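27/04/2025
Menow, table props: bag, board, cloth, play food

Continues the December notes on containers. Open items from then were the bag handles, the creep of the cloth, and whether the cutting board stays in the layout. Narendra Pathak did the weighing. I did the bag and the cloth.

Cloth

The fern print stays. Pale ground, gray fronds and sprigs, small orange-peach flower dots. Honeylyn Galang raised the point again that the dots are close in color to the mushroom cap. They are, but the cap is much brighter and a good deal larger than any dot, and with the board under it the two don't get mixed up at normal viewing distance. Left as is.

Creep is a separate problem. Pulling a bag toward the front drags the cloth with it if the bag has anything in it. Pulled the cloth by hand at the front edge with the Makris spring scale until it moved. It let go at 300 g, which is too low. Two strips of double-sided tape under the rear edge fixed most of it. Repeated the pull and it held to 600 g, and I stopped there so as not to stretch the weave. Don't tape the front edge. It puckers, and a pucker will tip the mushroom as soon as someone puts it down off the board.

Iron before next use, low setting, wrong side up. Fold lines lift light pieces more than you would think. Store rolled on the tube.

Board

Brown, rectangular, rounded corners. Long side left to right, set back toward the rear half of the cloth, near the middle. I tried it short side forward as well and it eats the space the bag needs to open into. Board stays in the layout.

The mushroom won't reliably stand on its stem. The base of the stem is slightly domed (checked with the straightedge). Narendra suggested sanding it flat. I would leave it. A mushroom on its side is an acceptable resting position and we should write the setup card to say so: "on board, any orientation." The present card says "upright" and people waste time on it.

Bag

White, open top, thin loop handle. Placed left of the board with the mouth loosely open. Three things to record.

1. The mouth closes by itself if the bag is set down straight from the flat stack. Push a fist in to the bottom, turn it once, take it out. After that it stays open long enough to be useful.

2. The handle ends up wherever it wants. If it falls across the mouth, things going in catch on it. If it trails on the cloth it is harmless but can go under the corner of the board, and then the board comes along when the bag is lifted. Setup card to read: handle outside the mouth, clear of the board.

3. Load order matters. Lightest piece last. With the yellow pieces in first the bottom spreads and the bag sits more steadily. With one piece only, it leans to whichever side the piece is on.

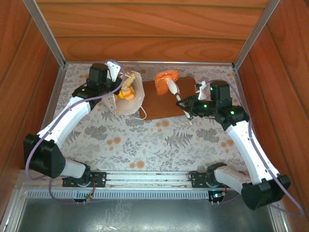
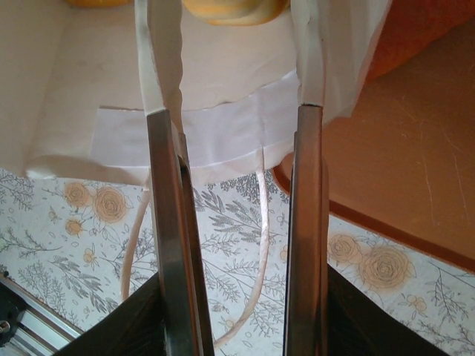

White bag, loop handle, patterned cloth.

Load check on the handle, done off the table on the hook by the sink. One handle loop over the hook, weights added in 100 g steps, one minute at each step. No change at the attachment up to 600 g. At the next step the attachment began to pull out of shape on one side. Stopped there and discarded the bag. One sample only, so treat it as a working limit and not as a rating. The full set of play food comes in well under it, so the handle is not what will fail first. Creasing will. A bag that has been emptied and refilled repeatedly goes soft at the bottom and won't hold its shape, and at that point it should be swapped even if it is sound.

Rule for now: swap the bag when it no longer stays open after the fist step. Honeylyn wants a fixed number of uses on the card instead. I am not against it but we have no data to pick the number from. Mark each new bag with a pencil tick on the bottom every time it is filled and we can read it off later.

Stock: the Estberg carton holds 2,000 bags, opened last winter, so there is no reason to nurse old ones.

Play food

Narendra weighed every piece on the small balance, zeroed between pieces. Values are in the table taped inside the cabinet door, not copied here. Two remarks from him:

The mushroom is heavier at the cap than it looks. Probably hollow stem, solid cap. It rolls in an arc when nudged and comes to rest with the cap leading. On the bare cloth it travels farther than on the board, where the grain slows it a little.

The yellow pieces pick up lint from the cloth. Wipe with a damp cloth and dry fully before bagging. He tried the Clinditz cleaner on one and it left the surface tacky for the rest of the afternoon. Do not use it on these. Dish soap is fine.

Replacement set ordered from Estberg had a different orange on the mushroom, visibly redder. Keep the two sets in separate bins and don't mix within one layout. Bins are labeled A and B, and A is the one in use.

Clearing up

Order that worked best: bagged pieces out first, by hand, one at a time. Tipping the bag out over the cloth is faster but pieces roll off the front. Then whatever is on the board, then the board, then brush the cloth toward the left side and lift it off last. Bag goes flat under the board overnight if it is still good. It came out noticeably crisper in the morning than one left standing.

To do

- Rewrite setup card (mushroom orientation, handle position, fist step). Me.
- Second and third bag for the handle load check, same steps. Narendra.
- Test whether a sheet of shelf liner under the whole cloth does better than tape. Honeylyn has a roll.
- New double-sided tape. The present roll is nearly finished and the backing tears.
- Find the lid for bin B.

Added later: measured the clearance between the left end of the board and the nearest side of the bag in the layout we settled on. 100 mm with the bag freshly opened, less once it has something in it and slumps. Put 100 mm on the card as a starting value.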